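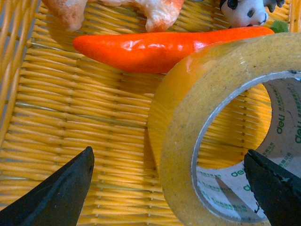 Cesta tejida de plástico

La cesta tejida de plástico es un recipiente abierto que se fabrica entrelazando tiras, hebras o tubos finos de material sintético sobre una serie de nervios. Hereda casi todo de la cestería de mimbre, junco y palma, y le añade algo que las fibras vegetales rara vez dan por sí solas: ¡color! Amarillos dorados, verdes de loro, rojos encendidos. Se usa para el pan, la fruta, la ropa menuda y, en muchísimas casas, para guardar juguetes.

Estructura

El tejido más común es el de trama simple. Unos nervios, llamados también montantes, forman el esqueleto, y las hebras pasan por encima de uno y por debajo del siguiente, alternando en cada vuelta. El resultado es una superficie acanalada, muy agradable al tacto, con pequeños huecos por los que se cuela la luz y circula el aire. Cuando la hebra es redonda y brillante, cada relieve recoge su propio reflejo, y un amarillo liso parece tener varios tonos a la vez.

La pared puede subir recta o abrirse hacia fuera. Las cestas bajas de pared inclinada son las preferidas para la mesa y para el juego, porque dejan ver el contenido y permiten meter la mano sin volcarlo todo. El borde se remata doblando los nervios hacia dentro, con un cordón enrollado o con un aro rígido. Es la parte que más sufre – y la primera que conviene mirar al comprar una cesta usada.

Origen

La cestería vegetal es antiquísima: hay piezas de hace más de 4000 años en las que ya se reconoce el mismo cruce de trama y montante. El paso al plástico llegó mucho después, cuando las hebras sintéticas se abarataron y los artesanos descubrieron que podían trabajarlas casi con los mismos gestos. En la comarca de Caria se conserva un modelo redondo de 11 montantes, conocido como «ojo» por el dibujo que forma el centro del fondo. El número impar tiene su gracia: la hebra cambia de lado en cada vuelta y el tejido avanza en espiral, sin cortes.

El taller Drismont popularizó más tarde las series de colores vivos, y su catálogo llegó a reunir 87 combinaciones de tamaño y tono.

Uso como cesta de juguetes

Pocas cosas lucen tanto en una cesta amarilla como una guindilla de juguete, lisa y de un naranja rojizo subido, al lado de un osito panda o de un muñeco de tacto afelpado. La mezcla de comiditas y animales es un clásico del juego simbólico: la misma cesta es puesto de mercado por la mañana y cueva o barco por la tarde. Para las piezas muy pequeñas se prefiere una trama cerrada, ya que en las abiertas acaban encajadas entre las hebras.

Cuidados

Basta con agua tibia, jabón neutro y un cepillo blando pasado en el sentido de la trama. Después se deja escurrir boca abajo, a la sombra. El sol directo apaga los tonos y vuelve quebradizas las hebras. Si una se suelta, puede reconducirse con una aguja de punta roma, dejando 5 centímetros de cabo por dentro.

Variantes

Entre las más apreciadas está la Flunis, ovalada y de hebra muy fina, con asas integradas en el borde. Existen también versiones con tapa, cuadradas para estantería y de doble fondo.

Categorías: Cestería | Objetos domésticos | Juego y juguetes

Última actualización: octubre

Contacto | Aviso legal | Volver arriba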